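Hilos · Casa y cocina · Orden

Hilo largo (perdón de antemano) sobre cómo he terminado ordenando los cacharros de la cocina por colores, con lo que me he reído yo de la gente que hace eso. Abro hilo y me pongo un café.
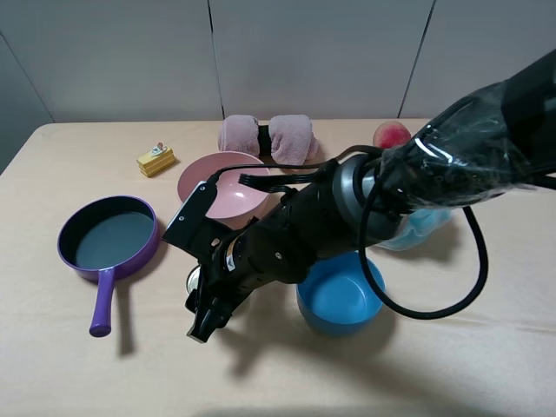

1/ POR QUÉ LO SAQUÉ TODO A LA MESA

Llevaba desde el verano queriendo vaciar el armario bajo, el que está al lado del horno. Cada vez que buscaba una sartén salían tres tapas y un colador. Así que puse el mantel color melocotón, que es liso y perdona mucho, y fui sacando las cosas poco a poco para verlas con calma, en tandas pequeñas. Si saco el armario entero de golpe me agobio y lo vuelvo a meter todo igual que estaba, que me conozco.

2/ LA SARTÉN MORADA

Empiezo por ella porque es mi favorita y no lo voy a disimular. Morada por fuera, mango morado larguísimo, y por dentro antiadherente gris oscuro. La compré en Merkia un día que iba a por bombillas y volví sin bombillas. Ahí hago las tortillas francesas de la cena y, los domingos que no... bueno, los días que hay tiempo, tortitas. Se queda, por supuesto, y además con sitio propio: de pie, en el separador, para que no le caiga nada encima y se me raye.

3/ EL CUENCO ROSA

De cerámica, brillante por dentro, de esos que dan ganas de llenarlos de yogur aunque no tengas hambre. Me lo regaló Babita Mittal cuando me mudé a la calle Prenaldale, envuelto en tantas hojas de periódico que tardé un rato largo en encontrarlo. Lo tenía al fondo del todo, debajo de la ensaladera, una pena. Ahora vive en la balda de arriba, a mano, y lo uso casi todas las mañanas.

4/ EL CUENCO AZUL

Este es más hondo y de un azul muy vivo por dentro. Es el de las sopas y el de las palomitas, y también el de batir huevos cuando me da pereza sacar otra cosa. Intenté guardarlo con el rosa, uno dentro del otro, y oye, no me convence: el sonido que hacen al rozarse me da dentera. Van uno al lado del otro, con una servilleta doblada en medio por si acaso.

5/ LOS TRAPOS, QUE TIENEN SU PROPIO CAPÍTULO

La toalla rosa va enrollada y sujeta con una banda negra por el centro, y me parece el mejor invento de esta casa. Enrolladas caben muchas más en el cajón y se ven todas de un vistazo. El trapo azul claro, en cambio, sigue siendo un burruño. Lo he doblado 3 veces esta semana y las 3 lo he vuelto a arrugar yo misma secando cualquier cosa. Hay trapos que nacen para estar colgados del tirador del horno, y ahí lo he dejado al final - con un gancho adhesivo de Cestden que de momento aguanta.

6/ SÍ, HAY UNA PORCIÓN DE TARTA DE JUGUETE

Amarilla, con sus capas y la parte de arriba de color crema, con un adornito encima. Es de la cocinita de mi sobrino, que cuando viene me pone una "merienda" y hay que comérsela con cara de estar buenísima. Aparece en los sitios más raros: en el cajón de los cubiertos, dentro de la tetera, una vez en el bolsillo de mi abrigo. Le he puesto una caja baja en el armario, a su altura, para que cocine a mi lado sin vaciarme el resto. Si alguien tiene un sistema mejor, soy toda oídos.

7/ Y EL MELOCOTÓN

El melocotón, rojo y amarillo, no entra en ningún armario. Va al frutero de la encimera, que también ha ganado espacio, y que antes compartía con las llaves, las pilas gastadas y 2 gomas del pelo.

8/ LO DE LOS COLORES

La idea me la dio Rodrigo Fonseca, mi vecino. Me dijo que en su casa todo lo rosa va junto, todo lo azul va junto, y que así hasta los invitados saben devolver las cosas a su sitio. Yo le contesté que me parecía de revista. Pues nada, Rodrigo, te debo una disculpa y un bizcocho. Balda de arriba, los rosas y el morado pequeño de las especias; balda de abajo, azules y lo que no tiene color claro, que siempre queda algo.

9/ DOS COSITAS PRÁCTICAS

Pasad un paño con agua y vinagre por las baldas antes de volver a meter nada, y dejad las puertas abiertas un buen rato. Y no compréis cajas hasta el final. Yo tenía 3 en el carrito y me ha bastado con una, la del sobrino.

10/ Me queda el armario de los táperes, que es otro nivel y para el que necesito ánimo, música y probablemente a Babita. Si os apetece, lo cuento cuando lo haga, que con suerte será antes de diciembre. Contadme mientras tanto cómo guardáis vosotros las sartenes, de pie o apiladas, que en casa hay debate - y gracias a quien haya leído hasta aquí, un abrazo enorme.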